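Good Habits for Recording Bedding Tasks with a Hand-Held Gripper

Posted by Poppy Hollis, March 8, 2025

Folding quilts is my favorite task in the whole Penrose set, and I want you to enjoy it too!

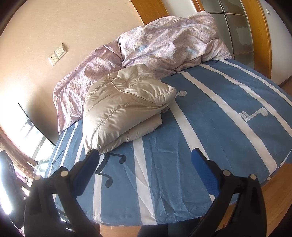

We now have 3,781 bedding episodes, and going back through them taught me a lot about which house rules matter. These are the ones I'd start with.

Before you record

Wipe the finger pads and work the trigger a few times. Both fingers should open fully and meet evenly. If one lags, stop and swap the tool.

Ask the person who lives there which things you may touch, and write it on the session sheet. Put away mail, photos and screens with anything personal on them. Glossy surfaces near the bed deserve a second look, as reflections can give away a face.

Choose one goal per episode and say it in plain words: "fold the beige quilt in half, then in half again." Euan Aitken and I once spent an entire evening sorting 828 episodes labeled "tidy bed" — please be kinder to your reviewers than we were!

While you record

1. Start with the fingers open and hold still for 3 seconds.
2. Approach a fold or a piped edge slowly, and close only when the fabric is between the pads.
3. Lift, then move. Dragging a quilt pulls the fitted sheet along with it and leaves you with a different bed at the end of every try.
4. If you drop a corner, pick it up again and keep going. Recoveries are wonderful data (my favorites, really).
5. Keep your free hand out of it. If you have to help, end the episode and mark it "assisted."

After you record

Leave each quilt a little different for the next round: heaped, half folded, turned around. Take a break after 17 episodes, even if you feel fine. Tired wrists make jerky motions, and Shamim Hashmi will spot them in review.

Questions about labels go to Shamim. The updated session sheet comes out in June.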